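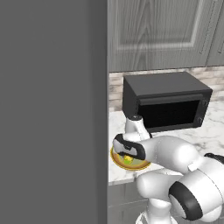 Clurkance

Clurkance is a set of recorded demonstrations of kitchen tasks for robot arms, made by remote control in a simulated kitchen. Each recording holds the joint positions of the arm, the state of its gripper and the rendered camera views for one run of a task. The set contains 1387 demonstrations across 12 tasks.

Background

Showing a robot a task is an old alternative to programming it step by step. In the form known as kinesthetic teaching, a person takes hold of the arm and moves it through the motion while the joints record their own angles. In teleoperation, the person works from a distance with a controller, a second arm or a tracked handset. A simulated arm has no body to take hold of, so teleoperation is the usual choice in simulation.

Clurkance grew out of Drutalano, an earlier set limited to opening and closing drawers. Its operators had complained that the short tasks gave them little practice with objects that could tip or slide.

Collection

Operators used Sison, a handheld controller interface that maps movements of the hand to movements of the gripper. A trigger opens and closes the fingers. Squeezing a side button disconnects the hand from the arm, which lets the operator return to a comfortable position without moving the robot.

New operators practiced for 15 minutes before their runs were kept. A run was stored only if the simulator's check for the task passed at the end. Long pauses at the start were trimmed, but pauses in the middle were left in.

Tasks

The tasks involve cabinets, a sink, a stove and a microwave. Among the harder ones are those in which the arm carries a plate with food on it. The gripper has two parallel fingers, and the plate must stay close to level while it moves over the counter beside the microwave. Operators generally moved more slowly in these runs, and nearly 3 times as many attempts were thrown out as in the cabinet tasks.

Cabinet fronts, countertops and backsplashes vary between kitchens. The arm is the same in all of them.

Use

The recordings are mainly used for behavior cloning, where a model is trained to predict the operator's next action from the camera views and the arm's state. Results on the plate tasks depend heavily on which operators are included, as some held the plate by the near rim and others reached farther in. A later release, Odthorpe, added a label for each operator.

See also

Learning from demonstration
Kinesthetic teaching
Teleoperation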